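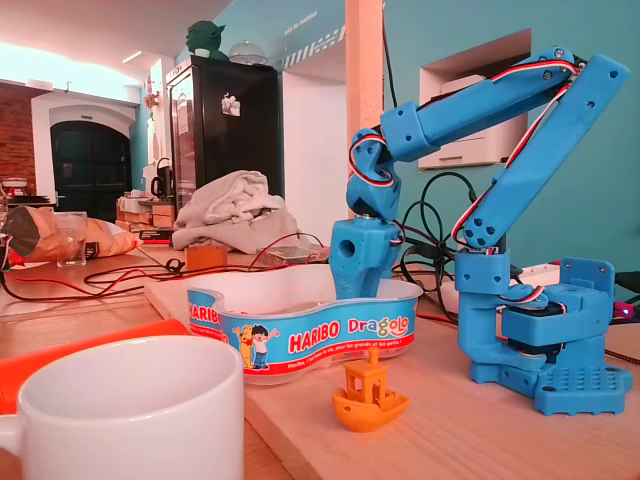
Eine Dose sei erst dann fertig gestaltet, wenn man wisse, was nach dem letzten Bonbon mit ihr passiert, so Lakshmi Iyer in der Diskussion zur vorigen Sitzung. Der Einwand wird hier aufgenommen. Er betrifft vor allem die Abschnitte 3 und 4.

Suche Suchbegriff eingeben Suchen

Verpackung und Haushalt, Begleitblatt zur fünften Sitzung
Thema: Süßwaren in Dose, Schale und Wickelpapier

1. Begriffe

Primärverpackung ist alles, was das Lebensmittel direkt berührt. Beim einzeln gewickelten Bonbon ist das der Wickler, beim losen Fruchtgummi der Beutel oder die Dose selbst. Sekundärverpackung fasst mehrere Einheiten zusammen. Eine Dose mit gewickelten Bonbons ist also Sekundärverpackung, dieselbe Dose mit losem Inhalt ist Primärverpackung. In den Protokollen der letzten Sitzung wurde das mehrfach verwechselt, bitte korrigieren.

Als Serviergefäß gilt alles, woraus am Tisch genommen wird. Eine Dose kann alle drei Rollen nacheinander übernehmen. In der Tabelle wird dann die Rolle eingetragen, die sie zum Zeitpunkt der Aufnahme hat.

2. Etikett und Form

Runde Dosen lassen sich mit einer einfachen Banderole bekleben. Bei einem gewellten, bohnenförmigen Umriss wie an der Dragolo-Dose liegt die Schrift teils auf einer Wölbung nach außen, teils auf einer nach innen. Von einem Platz aus ist dann nie das ganze Etikett lesbar. Üblich ist es deshalb, den Markennamen zu wiederholen. Auf der Dose kommt das rote Haribo-Logo auch an der linken Rundung noch einmal vor. Der kleine Text am unteren Rand ist französisch: »Haribo, c'est beau la vie, pour les grands et les petits«. Für die Übung genügt es, die Sprache und die Lage des Textes zu notieren.

Zu erfassen sind:
- Umriss (rund, eckig, gewellt, sonstige)
- Material, soweit ohne Prüfung erkennbar
- Lage des Markennamens
- Figuren oder Bilder auf dem Etikett
- Sprache des Kleingedruckten
- Rolle des Gefäßes nach Abschnitt 1

Farben werden mit einfachen Wörtern angegeben (blau, hellblau, rot). Wer Farbfächer benutzt, schreibt die Nummer in die Spalte Bemerkungen.
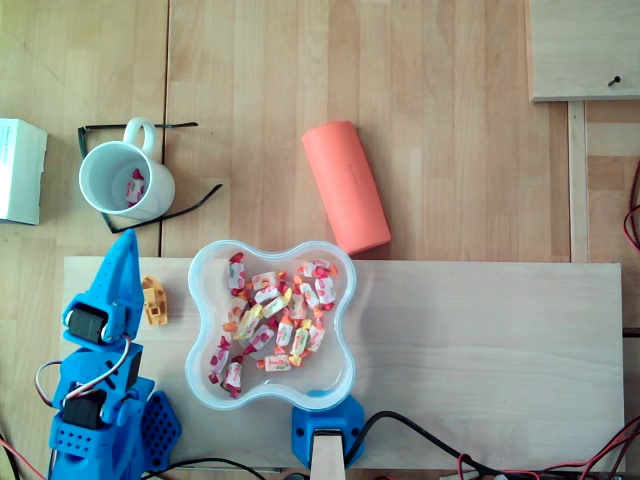 Abschnitt 3: Gewickelte Ware

Wickler mit gedrehten Enden nehmen im Gefäß mehr Platz ein als das Bonbon allein. Die Enden stehen in alle Richtungen ab und halten die Stücke auf Abstand. In einer offenen Schale liegt die Ware darum nie so dicht wie im Beutel. Für die Füllmenge heißt das: Gewicht und Volumen getrennt angeben. Eine Schale mit 600 ml Inhalt fasst keine 600 g Bonbons, auch wenn sie voll aussieht.

Messvorschrift für die Übung:
Gefäß leer wiegen. 100 g Bonbons abwiegen und einfüllen, ohne zu rütteln. Füllhöhe an der tiefsten und an der höchsten Stelle messen. Danach dreimal leicht gegen den Tisch klopfen und wieder messen. Bei Schalen mit Ausbuchtungen, etwa in Kleeblattform, wird in jeder Ausbuchtung einzeln gemessen, der höchste Wert zählt. Verrutschte Bonbons bleiben liegen.

Bedruckte Wickler mit Fruchtmotiven verleiten dazu, die Sorte nach dem Bild zu bestimmen. Eingetragen wird nur das Motiv. Ist die Frucht nicht eindeutig, schreibt man »Fruchtmotiv«. Die Sorte steht in der Zutatenliste der Umverpackung, sofern diese noch vorhanden ist.

Die Gruppe Nambiar hat im September nach dieser Vorschrift gearbeitet und bei einem Probegefäß nach dem Klopfen 9 mm Unterschied notiert. Der Wert darf als Vergleich dienen, geht aber nicht in die eigene Rechnung ein. Die Gruppe Lumbridge hatte vor der ersten Messung gerüttelt. Ihre Reihe fehlt deshalb in der Auswertung.

4. Leere Gefäße

Nach dem Leeren bleiben drei Wege: entsorgen, auffüllen, umnutzen. Auffüllen setzt voraus, dass die Öffnung groß genug für eine Hand oder eine Kelle ist. Umnutzen setzt voraus, dass das Gefäß standfest bleibt, auch wenn der Inhalt einseitig liegt. Gewellte Dosen schneiden beim Standversuch gut ab, lassen sich im Schrank aber schlecht nebeneinander stellen. Zwischen zwei Dosen bleibt fast immer ein Zwickel frei, 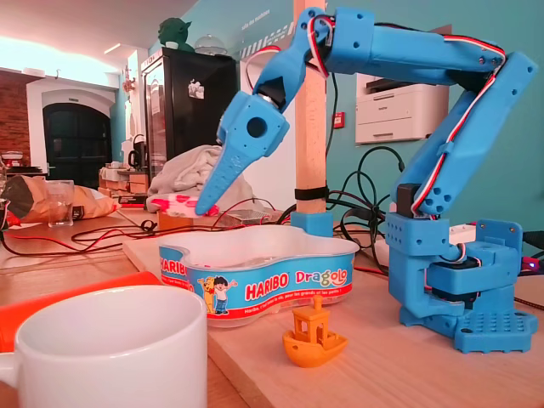

und dieser verlorene Platz gehört mit in die Bewertung. Gemessen wird er auf dem Einlegeboden: so viele Dosen wie möglich in eine Reihe von 500 mm stellen, den Umriss mit Bleistift nachziehen, die Restflächen schraffieren. Das Blatt wird der Abgabe beigelegt.

Für Gefäße mit durchgehender Banderole ist zusätzlich zu prüfen, ob sie sich ablösen lässt. Im Kurs Waturano blieb ein Teil der Banderolen trotz Einweichen haften. Solche Dosen wurden als »nur mit Etikett weiter nutzbar« geführt. Diese Bezeichnung übernehmen wir.

Zum Einwand von oben: Ob eine Dose im Haushalt bleibt, lässt sich in der Sitzung nicht messen. Festgehalten wird nur, ob sie bleiben könnte.

5. Bis zur nächsten Sitzung

Ein Gefäß von zu Hause mitbringen, leer und gespült. Tabelle aus Abschnitt 2 ausfüllen. Text »Das Glas von Plurnudby« lesen, den Teil über Deckel kann man auslassen. Waagen und Messschieber liegen bereit, Bleistifte bitte selbst mitbringen.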